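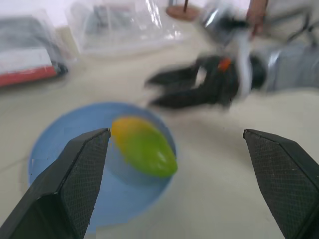

A yellow-orange and green fruit in a light-blue bowl. Looks like a mango!

Why Do Mangoes Change Color?

Quick one today, kids. Mangoes! Yellow at one end, green at the other. What's going on there?

First, what is a mango? A fruit. Grows on a tree, hangs down on a long stem. One big flat seed in the middle, called a stone. Don't bite the stone. Ouch.

Why green?
Green comes from stuff called chlorophyll (say it: KLOR-uh-fill). Leaves have it too. It catches sunlight and helps the plant make food. Young mangoes have lots of it in their skin.

Why yellow?
As a mango ripens, the chlorophyll breaks down. Green fades. Then other colors get their turn, yellow and orange mostly. They're called carotenoids (kuh-ROT-uh-noyds). Carrots have them too, same family of colors.

So why two colors at once?
Fruit doesn't change all in one go. One part can get more sun, or just ripen a bit faster then the rest. So you get patches. Some kinds of mango stay green even when they are totally ripe. Tricky! And some turn red where the sun hits, and the red doesn't tell you much about ripe or not ripe.

How do you know it's ready?
Press it gently with your whole hand, not your fingertips (fingertips make bruises). A little soft = ready. Hard like a potato = wait. Sniff near the stem end. Sweet smell? Good sign.

Not ready? Leave it out in a bowl for a few days. Don't put a hard one in the fridge, the cold slows everything down. Want it faster? Paper bag, fold the top over. Mangoes give off a gas called ethylene (ETH-uh-leen). You can't see it or smell it in your kitchen, but it tells the fruit to ripen. The bag keeps more of it close by. Bananas make it too, so pop one in.

Try it: the mango diary
You need 2 hard mangoes, a bowl, a paper bag, crayons.
One mango in the bowl. One in the bag.
Every day, same time, draw both. Color them just how they look, patches and all.
Press and sniff. Write one word for each.
Stop when they're soft. Which one won?
Then ask a grown-up to cut them up, becuase mango skin is slippery and so is the stone. Wash them first. Some people get itchy from the skin, so eat just the inside.

Fun bit: there are more than 1,000 kinds of mango in the world. Some are small enough to fit in your palm. Some are way bigger than your head... ok, nearly.

Words to keep: chlorophyll, carotenoid, ethylene, ripe, stone.

Next time on Dundano Kids: why do onions make you cry?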